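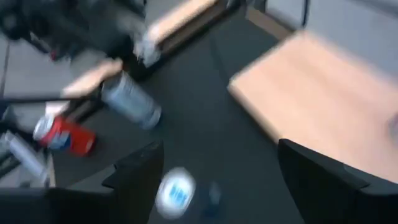 The house in Ollham had been on the market since March, and the woman who drove over from Wilten to see it had already decided to say no. She had a list of reasons. The road was too busy, the nearest station was six miles off and the asking price was silly. The agent had given her the key and gone back to his car to make a phone call, so she went round by herself. In the back room there was a dark grey carpet, with things left lying all over it, and a table with a pale wooden top. She put her bag on the table and stood there for a while. Her grandmother had owned a table about that colour, in a kitchen in a different town, and had cut out dress patterns on it every winter.

She looked out of the window. The garden was long and narrow and ended in a wall with a pear tree against it. The tree had been trained flat, but that was years ago, and now it stuck out in all directions. Behind the wall was the old Dravetti yard, where they used to make ice cream. The name was still up on the bricks, and the last two letters had nearly gone.

She remembered the van. It had come to her school on Fridays in summer, and one week her grandmother had given her the money for two cones and told her to bring one home. It was a mile to walk. She had carried it in front of her with both hands and it had run down to her elbows, and when she got in there was only the wet cone left. Her grandmother ate it standing at the sink and said it was very good.

The agent came back and asked if she had any questions.

"Who lived here?" she said.

"A retired couple. He taught music, I believe. They've moved to Mansilla to be near the son."

"Where's that?"

"Spain somewhere," he said. "Hot."

She asked about the boiler, which was 19 years old, and the roof, which was newer. He told her that the owners would come down a little for a quick sale. She asked how much a little was and he said he could probably get her 1000 off. She laughed, and he looked hurt, and then he laughed as well.

They went upstairs. The front bedroom got all the noise from the road and the back one got none of it. On the inside of the airing cupboard door someone had marked a child's height in pencil, a line for each birthday. The top line said 186 and had been underlined twice. She had to look up to read it.

"That'll paint over," the agent said.

"Yes," she said. "I suppose it would."

She went down again for her bag. The sun had come round to the back of the house and the table was warm where she put her hand.

"Is the table staying?" she asked.

He looked through his papers. It wasn't on the list of things to be taken, he said, and it wasn't on the list of things to be left — he would have to ring them.

"Would you?" she said.

He went out into the hall to do it. She could hear the ringing tone, the long single note you get when you call abroad, and then a man's voice, a long way off, saying hello. She sat down on the windowsill and waited to hear what he said about the table.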